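The Enclosure at Hurkuswood: Survey and Interpretation of an Upland Earthwork

Project report submitted for the field module in Landscape Archaeology
Group members: Ottavio De Luca, Liliana Pellegrini, Ermanno Carbone
Supervisor: Gerardo D'Amico

1. Summary

This report presents the results of a measured survey of the earthwork enclosure in Hurkuswood, on the northern side of the Torkell valley. The monument consists of a single bank and outer ditch enclosing a sloping area of rough pasture and birch. It has not been excavated. Earlier accounts describe it variously as a cattle pound, a camp and a medieval deer park. The group concludes that the bank and ditch are most likely to be of later prehistoric date, and that the stone wall on top of the bank belongs to a much later phase of use connected with woodland management.

2. Location and setting

Hurkuswood occupies a spur between two streams, both of which drain south into the Torkell. The enclosure lies below the crest of the spur at a height of 318 metres. It cannot be seen from the valley road, but there is a clear line of sight from its eastern side to the ford at Abreu and to the lower fields beyond it.

The underlying rock is a hard, pale sandstone which breaks into flat slabs. Soils are thin on the upper part of the spur and deeper towards the streams, where the ground is wet for most of the year. The western half of the site is under birch and bramble. The eastern half is grazed by sheep, and the earthworks there are much easier to read.

Access is by the forestry track from Abreu. The final part of the route follows a hollow way, worn to about waist height, which leads directly to the southern entrance. The relationship between the hollow way and the entrance is considered in section 6.

3. Previous work

The earliest known reference is a note on an estate map held by the Abreu parish archive, where the site is marked as "Old Fold". The map is undated, but the style of lettering suggests the late eighteenth century. A later schoolmaster's history of the valley calls it a camp and repeats a local story that an army wintered there. No source is given for the story and the group has not been able to trace one.

The only modern account is a short typescript by Fulvio Costa, deposited in the same archive. Costa paced the circuit, drew a sketch plan and recorded a second entrance on the north side. He favoured a medieval date and compared the bank with the boundary of the deer park at Wokov. His plan is careful in most respects, although the northern side is drawn as a smooth curve where the present survey found a distinct angle.

4. Aims and method

The aims of the project were to produce an accurate plan of the visible earthworks, to record the order in which they were built where this could be seen on the surface, and to assess the dating proposed by Costa.

Fieldwork took place in February, when the bracken was down and the bramble at its thinnest. Control points were set out with a total station from a base on the eastern side of the bank. Detail in the open ground was measured directly. In the wooded half, where sight lines were short, detail was added by tape and offset from a line of pegs. The finished plan was drawn at a scale of 1:200. Profiles were measured across the bank and ditch at places where both survived in good condition.

Heavy rain on the Saturday prevented the use of the total station, and the time was given to the parish archive instead. The northern profile was therefore measured later by a smaller party, using a staff and level. Its heights have been adjusted to the main survey and should be treated as slightly less reliable than the others.

No digging or metal detecting was carried out, and no finds were collected.

5. Results

5.1 The bank and ditch

The enclosure is an irregular oval, longer from east to west. Its greatest internal width from north to south is 42 metres. The bank is best preserved on the east, where it stands 2 metres above the bottom of the ditch. On the downhill side it has slumped outwards and the ditch is almost filled. Along the northern side the bank turns sharply at a natural outcrop, which seems to have been used as part of the defences or boundary. No ditch was found in front of the outcrop.

Where sheep have worn away the turf, the core of the bank can be seen to be of earth and small rubble. Larger slabs occur at the inner foot of the bank in several places and may be the remains of a stone facing. They are too scattered for this to be certain.

5.2 The entrances

The southern entrance is a simple gap. The ends of the bank on either side are broader and slightly higher than elsewhere, and the ditch stops short of the gap on both sides. An undug causeway of this type indicates that the entrance was part of the original plan.

The northern gap recorded by Costa is of a different character. The ditch continues across it, with only a low spread of bank material lying in the bottom. It is best explained as a later breach, probably made to allow timber to be dragged out to the upper track.

5.3 The wall

A drystone wall, now mostly fallen, follows the top of the bank for much of the circuit. At the northern breach it ends in a neat squared face, which shows that the wall was built when the breach was already open, or at the same time. The wall does not block the southern entrance.

5.4 Internal features

The interior contains a level platform cut into the slope near the eastern side. It is roughly circular and has a slight lip on the downhill edge. A second platform may exist under the birch, but tree roots and fallen timber made it impossible to record with confidence. Patches of dark, charcoal-rich soil were seen in animal scrapes in the western half. These are thought to relate to charcoal burning, which is recorded in the estate papers for the wider wood.

6. Discussion

Costa's comparison with Wokov rests on the size of the bank. Deer park boundaries, however, are commonly built with the ditch on the inside, so that animals could not easily leap out. At Hurkuswood the ditch is on the outside throughout. The area enclosed is also very small for a park. The name "Old Fold" suggests that livestock were kept here at some time, and the wall would have served this purpose well, but it does not account for the effort spent on the earlier ditch.

The position below the crest is a weak one for defence, as the interior is overlooked from the north. Enclosures in such positions are often interpreted as farmsteads whose banks marked status and kept out animals and casual raiders. The eastern platform, which is of a suitable size for a round timber house, supports this reading. On balance the group favours a farmstead of the later Iron Age, abandoned and afterwards reused.

The hollow way presents a difficulty. It is aligned on the original entrance, yet its depth is probably the result of timber and charcoal traffic in recent centuries. It may follow an older path, but survey alone cannot show this.

7. Limitations and further work

The dating offered here depends on form and comparison. A small trench across the ditch on the eastern side, placed to recover material for radiocarbon dating from the lowest fill, would test it directly. Geophysical survey of the grazed half of the interior is also recommended. The bramble should be cleared from the western bank before any further measured work is attempted, subject to the agreement of the forestry tenant.

8. Acknowledgements

The group thanks Gerardo D'Amico for the loan of the level and for his comments on the first draft, and the Abreu parish archive for access to the estate map and the Costa typescript.

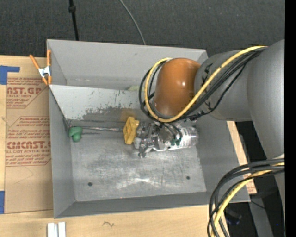 Why is the northern gap not thought to be an original entrance?

The ditch runs on across the northern gap without a causeway, and bank material has been spread into the bottom of it. At the southern entrance the ditch stops on both sides, as would be expected where the gap was planned from the start.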